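Roya Asadi
April
3 min read
Last updated 9:40 pm

So the thread going around says you should throw out every toy your kid hasn't touched in 2 weeks and "watch their imagination bloom." I have read it three times. I have some questions.

First one: where does two weeks come from? The post links to an article. The article links to a newsletter. The newsletter links back to a talk by someone selling storage boxes.

I'm not against owning less stuff. Our living room in Coladberg is small and I've stepped on everything in it. But "fewer toys" as housekeeping and "fewer toys" as brain science are two separate claims and people keep sliding from the first to the second.

The number that keeps coming up is 10. Ten toys per child. Does a box of building blocks count as one toy? If I have 200 blocks in a tub, am I a minimalist or a hoarder? The thread doesn't say. Somebody asked in the replies and got a heart emoji.

Then there's the subscription part, which shows up at post 14, as it always does. Jivero will send you a box of "intentional play objects" every month and take the old ones away. So you own less by paying forever. OK.

I looked at their page. It says "parents report calmer afternoons." Which parents? Reported to whom? Calmer than what? If you hand any kid something new in a box you get a calm afternoon. You get it with the empty box too.
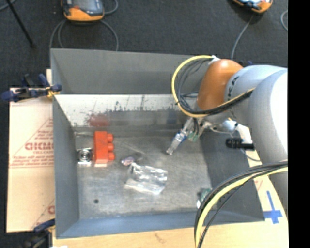
Farzad Shojaei replied that I was being unfair, we did the rotation for a year and the kids really did play longer with each thing, and it cost us nothing because we just used the closet.

Fair enough, Farzad, and I believe you. Closet rotation is free and my grandmother did it without a newsletter. What I don't believe is the jump from "my kids played longer" to "this builds attention span for life." Kids also get a year older in a year. They'd play longer anyway, most of them.

Also worth asking who does the sorting. Every one of these plans has a line like "spend a quiet evening going through the bins." Whose quiet evening? I've got one of those a month and I'm not giving it to plastic farm animals.

And where does the stuff go? "Donate" is doing a lot of work in that thread. I called the thrift store on Tapia Street. They've stopped taking loose toys. Complete sets only, in a sealed bag, and no puzzles.

Someone sent me the Jeltavstead parents' survey as proof. 2,400 families, sounds great. I read the questions. They asked people who had already finished the program whether they were glad they did it. People who quit halfway didn't get the form.

If a smaller pile works at your house, go for it. Ours is staying in the tub for now. I'll change my mind when somebody shows me a study that wasn't paid for by a box company.

Replies are open. Please don't send me the bead maze video again, I've seen it.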